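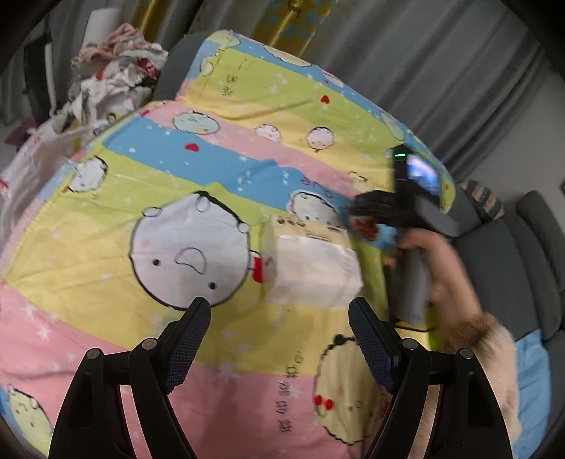 Clearing small things off a bed and into a plush toy box – how do you sort yours?

Posted in: Home & Tidying > Bedrooms > Small Storage
September
125 views · 2 replies

Hello all! I've finally got stuck into my bedroom and I'm loving it so far, but I need some advice from people who've done this before.

My bed is where everything lands. Little boxes, packets, soft toys, the lot. I've got the cheerful cartoon duvet on at the moment (pink, yellow and blue stripes with round white faces all over it, I adore it) and small pale things just vanish against the pattern. I put a little white box down on it and then spent ages looking for it!

What I'd like is one open box that takes the soft toys plus the small bits, so I can scoop everything off the bed at night and sleep in it like a normal person. The box I'm using has green edges and it's a nice size, but as soon as a fluffy toy goes in, all the small packets slide underneath and I have to tip everything out to find them.

So do you put the toys in first or last? And is it daft to keep shiny packets and plush in the same box? I don't really have room for two.

Thanks in advance!

alik_32

Share · Save · 14 comments hidden

Borkeck
Member · 2,000 posts

Oh I love this sort of job! Toys first, every time. Lay the biggest one on its side along the bottom so it makes a sort of cushion, then put the packets on top and down the edges where you can see them. If you do it the other way round the small stuff ends up flat on the floor of the box and you'll never find it without a full rummage.

A few things that worked for me:

Stand packets on end between the toy and the wall of the box. They stay up surprisingly well because the fluff holds them.

Put anything brightly coloured near the top. I keep a few glossy packets in with mine and they're so easy to spot against cream and beige fur.

Hard little boxes go in the corners. They don't get lost there and they don't squash anyone's ears.

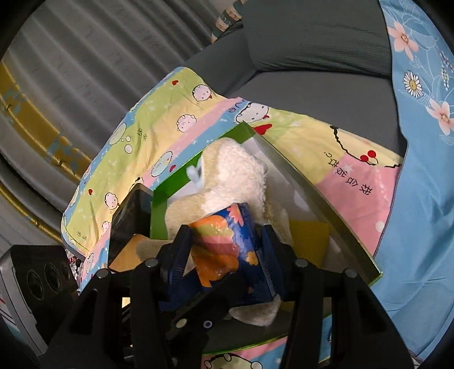

Bright packet held up in front of the curly plush, green-edged box turned corner-on.

Turning the box so a corner points away from you is worth a try as well. I find it gives me a longer line to look along, and I can tuck flat things into the far corner without knocking everything else over. It sounds fussy but you get used to it in an evening.

As for mixing plush and packets, I don't see a problem as long as the packets are sealed. If there's anything sticky or crumbly inside, give it a little bag of its own first. Crumbs in curly pile are a nightmare to get out – I ended up using a clean toothbrush and it took me most of a film.

For the bed itself, I clear from the pillow end down to the foot and shake the duvet once before I put it straight. Anything small I've missed jumps about and shows itself. Do it gently or you'll be crawling round behind the curtains after it!

Good luck, and do post again when it's finished.

41 people found this helpful · Reply · Report

Proltis
New here

just get a second box

2 people found this helpful · Reply · Report

Filed under: soft toys, open boxes, bedroom clear-out, duvet clutter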